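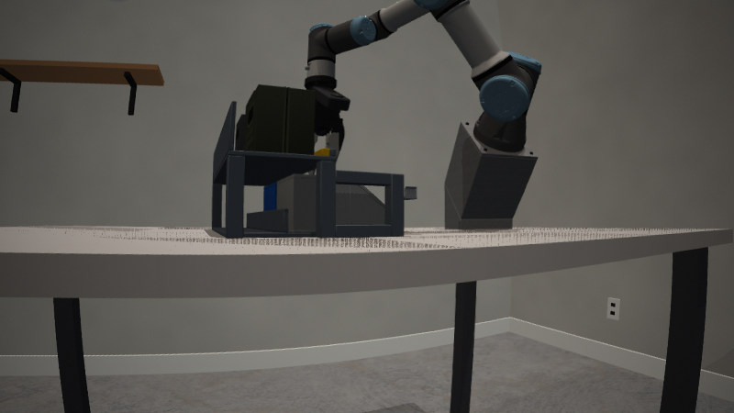

Caderno de oficina – Encadernação e conservação de papel
Entrada de 9 de março de 2025
Assunto: ensaio de colas de amido para o lote Grerbridge, segunda série

Dá-se continuidade ao registo da série anterior, cujas tiras foram retiradas da prensa e condicionadas na sala de secagem. O lote Grerbridge compreende 167 volumes em meia-encadernação, dos quais a maior parte apresenta lombadas soltas e charneiras fendidas. A decisão sobre o adesivo a empregar nas lombadas continua pendente e é o objeto desta entrada.

Preparação das colas

Foram preparadas três colas: amido de trigo simples, na proporção de uma parte para cinco de água; a mesma cola com metilcelulose, em partes iguais; e a mistura comercial Fullaten, diluída segundo a folha do fornecedor. O amido ficou de molho de um dia para o outro. A cozedura fez-se em banho-maria, com agitação contínua, até a pasta se tornar translúcida. A primeira panela pegou ligeiramente ao fundo e foi rejeitada; a segunda foi passada duas vezes pelo crivo de crina e ficou aceitável, embora mais espessa do que a da série anterior.

Regista-se que a água utilizada foi a desionizada do garrafão novo. A série anterior tinha sido feita com o resto do garrafão antigo, pelo que a comparação direta entre as duas séries deve ser lida com reserva.

Aplicação

As tiras de ensaio foram cortadas em papel japonês de gramagem média, no sentido da fibra, e coladas sobre retalhos de pele de carneiro e de tela de algodão. Aplicou-se uma camada com trincha chata, seguida de alisamento com dobradeira de osso através de folha de poliéster. As tiras coladas com Fullaten exigiram segunda passagem nos cantos, por a cola ter começado a prender antes de concluído o alisamento. O tempo de trabalho desta mistura é curto para lombadas de formato in-fólio e convém que fique assinalado na ficha do produto.

Todas as tiras foram para a prensa entre mata-borrões e feltros. Os mata-borrões foram mudados duas vezes. Na segunda mudança verificou-se uma mancha acastanhada no retalho de pele número quatro, que se atribui ao tanino e não à cola. O retalho foi guardado à parte, com etiqueta.

Resultados

A rotura das tiras mediu-se no dinamómetro de bancada, em gramas-força, sobre tela:
Amido simples: 1.292
Amido com metilcelulose: 947
Fullaten: 2.480

Sobre pele, a ordem manteve-se, mas a dispersão foi grande e os valores não se transcrevem. Duas tiras romperam pelo papel antes de a cola ceder, o que invalida a leitura.

O valor da mistura comercial é elevado, porventura excessivo. Numa lombada que se pretende reversível, a resistência do adesivo não deve ultrapassar a do suporte. No ensaio de remoção com compressa húmida, o amido simples soltou-se sem levantar fibra; a mistura com metilcelulose comportou-se de modo semelhante, com algum resíduo brilhante; a Fullaten deixou película e arrancou superfície em dois dos retalhos de tela.

Propõe-se, em consequência, o amido simples para as lombadas de tela e a mistura com metilcelulose para os reforços interiores e para a consolidação de pele pulverulenta. A mistura comercial fica reservada a caixas e pastas de acondicionamento, sem contacto com o original.

Materiais e existências

O papel japonês em uso está quase no fim. Foi pedida cotação à casa Antwi para mais dois rolos da mesma gramagem e para um rolo da imediatamente inferior. A pele de carneiro fornecida por Ullircombe chegou com espessura irregular junto ao flanco; aproveita-se o centro para lombadas e o restante para cantos. Solicita-se aos colegas que não chifrem esta pele com a lâmina grande, que já abriu dois rasgões.

A trincha de cerda clara perde pelo e deve ser retirada do serviço de colas. O higrómetro da sala de secagem indica valor superior ao do aparelho da oficina. Um dos dois necessita de calibração; até lá, anotam-se ambas as leituras.

Pendentes

Repetir o ensaio sobre pele com tiras de gramagem superior.
Verificar o comportamento da cola de trigo ao terceiro dia de frigorífico; a da série anterior azedou ao quarto.
Confirmar com a biblioteca de Grerbridge se os rótulos antigos das lombadas são para recolocar ou para guardar em envelope junto do volume.
Rever o calendário de entregas, cuja primeira remessa está prevista para junho.
Etiquetar o frasco de metilcelulose que se encontra na prateleira de baixo, sem data de preparação.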